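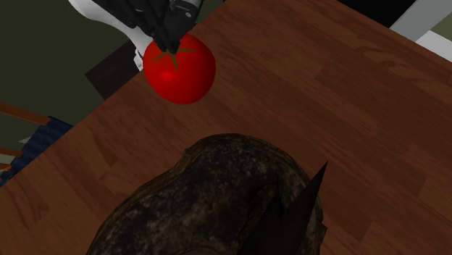 Re: Grungate subtitle files and the festival copy

On Monday, Edmund Bednarek wrote:

> The screening copy of Grungate runs 57 seconds longer than the
> version we subtitled. Subtitles are fine until the ferry interview
> and late after that. Can we just shift the whole file?
>
> Also, does Ishbel still have the Palletti transcript?

A shift of the whole file won't work. The added time is in 2 places. The first is a longer shot before the ferry interview, 44 seconds. The other 13 are in the closing credits, where there are no subtitles, so you can ignore them.

Leave every cue before the ferry interview as it is and add 44 seconds to everything after it. Check the first cue after the join by eye. The old file held it over the cut – it should now start with the voice.

Frame rate is the same in both versions. I compared them at the last spoken line and found no drift.
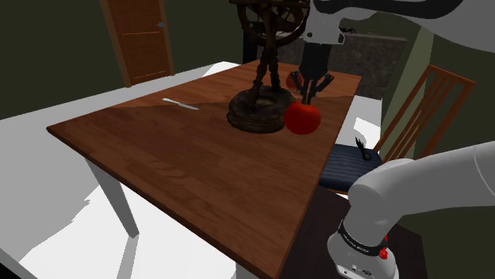
Tabletop with knife and stand.

Ishbel Morrison has the Palletti transcript, but it was made from the rough cut and still includes the grandmother's second interview. Don't use it for timing. Yaa Agbenyega corrected the place names in a later copy, and those spellings should go into the Grungate file too.

Please keep lines to the length we agreed in March. Three cues in the school section are over, and I have marked them in the file.

Mutua Rugemalira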